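Search this book Go

Chapter 3
Small Amounts: How We Learned to Measure a Drop
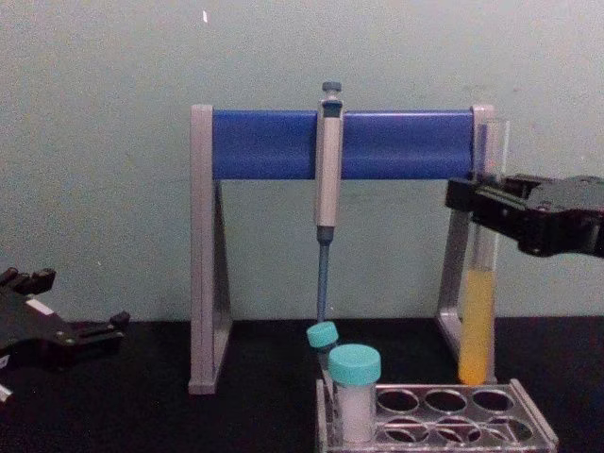
Ask a cook how much vanilla goes into a cake and you may hear "a splash." Ask a pharmacist how much of a strong heart medicine goes into a bottle of syrup and you had better not hear that word at all! Between those two answers lies a long and wonderful story about liquids, and about the people who wanted to know how much of one they had. For most of history, the smallest amount of liquid a person could talk about was the drop, and a drop is a slippery thing. It depends on the liquid, on the opening it falls from, on how fast you pour. Today a student can pick up a micropipette like the one hanging from the blue bar of its stand, with its plunger button on top and its slender shaft pointing straight down, and move an amount of liquid far smaller than a drop, then do it again and get very nearly the same amount. How did we get from the splash to the plunger? That question will carry us through this chapter.

Let's start with the drop itself, which deserves more respect than it usually gets. Go to a kitchen faucet and open it until it just barely drips. Watch one drop form. It swells, it sags, it grows a neck, and then the neck gives way and the drop falls. While it hangs there, two things are pulling on it. Gravity pulls down. Surface tension, the tendency of a liquid's surface to behave a little like a stretched skin, holds it up around the rim of the opening. The drop falls when its weight wins.

Now you can see why drops differ. A wide rim gives the surface tension more edge to hold on with, so a wide opening makes heavier drops. Alcohol has a weaker surface tension than water, so its drops let go sooner and come out smaller. Add a bit of dish soap to water and the drops shrink too (try it tonight, it takes a minute and you already own the equipment). A doctor in the old days who wrote "ten drops" on a slip of paper was really writing ten of something, from some bottle, held at some angle. Many patients did fine. With a gentle remedy the difference hardly mattered. With a strong one it mattered a great deal.

Pharmacists knew this perfectly well, and one of their answers was the minim. A minim is a fixed volume, one-sixtieth of a fluid dram, and it was meant to take over the work the drop had been doing so badly. To measure minims you needed a narrow glass tube with lines on it. Take a moment to think about why the tube had to be narrow, because this idea comes back again and again. Pour a spoonful of water into a wide soup pot and the level barely moves. Pour the same spoonful into a thin tube and it climbs a long way. A narrow tube stretches a small volume out into a length, and lengths are something our eyes are good at! Nearly every tool in this chapter uses that trick, or else finds a clever way around it.

There's a catch, of course. Look at water in a narrow glass tube and you will find that its surface isn't flat. It curves up at the walls and dips in the middle, in a shape called the meniscus, from a Greek word for a little moon. Which part do you read? For water in glass, you read the bottom of the curve, with your eye level with it. Put your eye too high and the reading comes out wrong in one direction, too low and it comes out wrong in the other. This kind of error is called parallax, and we will spend a good part of Section 3.2 learning to avoid it.

The glass pipette grew out of all this. In its simplest form it's a tube with an opening at each end. Put one end in a liquid, let some rise inside, and close the top with a fingertip. The liquid stays put, held by the pressure of the air outside. Lift the finger and it runs out. If you have ever trapped soda in a drinking straw, you've used a pipette, and you probably enjoyed it more than your parents did.

For many years people filled pipettes by sucking on the top end, just as with that straw. It was quick, it was cheap, and everybody learned it that way. It was also dangerous. Laboratory workers swallowed acids and caught diseases from the very samples they were studying, and still the habit hung on well into the twentieth century. I find this one of the most interesting facts in the whole history of measurement. A method can be risky, and known to be risky, and go on being taught because the hands that teach it are used to it. Rubber bulbs and other safe fillers were the cure. You will use one in Activity 3A, and the rule is simple: no mouths, ever, even for plain water.

The next great step was to let a piston do the drawing. Inside a typical modern micropipette is a small piston that moves up and down in a close-fitting chamber. Press the plunger and the piston pushes a set volume of air out. Let it rise slowly and liquid comes up into a throwaway plastic tip to take the place of that air. The liquid never touches the piston at all. Your eye doesn't have to find a line or judge a curve, so two of our troublemakers, the meniscus and parallax, drop out of the picture. What comes in to replace them? Warm hands, for one. Heat the air in the chamber and it expands, and your volume changes. A tilted pipette causes trouble too, and so does a thumb that lets the plunger snap back. Every good tool solves some old problems and hands you a few fresh ones, and learning them is half the fun.

How do you check such a thing? You weigh water. At everyday temperatures, a milliliter of water has a mass very close to one gram, so a good balance can tell you what your pipette really delivered. We'll follow one set of measurements through the whole chapter. Shayne Quinlan and Taha Kamel, who taught an evening course in Drillville, collected 276 weighings of water from their classes one August and let us use them all, the bad ones included. The bad ones are my favorites. In Section 3.3 you'll plot them and see two separate clumps appear, and I'd like you to have a guess at the cause before you turn the page.

That brings us to a pair of words you will need from here on. A measurement is accurate when it lands close to the true value. A set of measurements is precise when they land close to each other. A kitchen scale that always reads a little heavy is precise without being accurate. A beginner whose pours scatter evenly on both sides of the line may be accurate on average and not precise at all. People mix these words up in ordinary talk, and that's fine at the dinner table, but here we'll keep them apart.

Before you begin Section 3.1

You will need a clear drinking straw, a glass of water, a little rubbing alcohol, dish soap, and a medicine dropper. Count how many drops of plain water it takes to fill a teaspoon. Do it 3 times and write down every result, even the one you think you messed up. Then try it with soapy water, and again with the dropper held sideways. Keep the page. You'll want those numbers when we get to scatter in Section 3.3.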